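September, bench notes, refurb line

Second week with the arm doing processors on the Dell towers, and I want to get this down before I forget how it felt to do it the old way. We have 268 towers to get through for the Nasrallah order. As of this afternoon 79 are closed up and on the cart, which I'm pretty happy with!

Ziad Nimri spent most of the morning redoing the pick position at the fixture plate. The old one came in a hair low and he didn't like the way the fingers met the edges of the chip. He moved it up, slowed down the last bit of the approach, and ran it over and over while I wiped down cases next to him and gave unwanted advice.
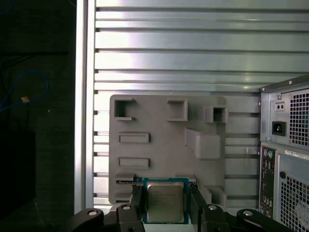 What has changed for me is mostly the waiting. I used to do a tower start to finish, lid off to lid on, and I knew every one of them (the one with the stripped screw, the one full of cat hair). Now I open the case, lift the lever, flip the load plate back, and step away. Then I come back for paste and the cooler. It's easier on my neck, no question, but my day is chopped into little pieces and I keep losing my place on the log sheet. Anas Fakhoury says he has the same problem. We're going to try two towers each, staggered, and see if that feels less like standing in line at the bank.

Anas also asked what happens to the socket work when Venance sends the newer boards. I told him I don't know – Nomgate hasn't said a word to us about it. I'd like one of us in that meeting.

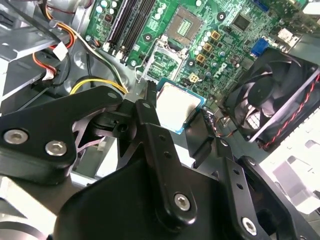 Processor in the gripper over the open case, load plate flipped back.

Things for tomorrow:
Tower 201 goes back on the bench, I never wrote down the memory check.
Ask Ziad if the pause before release can be a little longer. I like to get my eyes on the corner mark and right now I'm rushing.
Log sheet needs a column for who opened the case and who closed it, those used to be the same person.
More wipes. We're on the last tub.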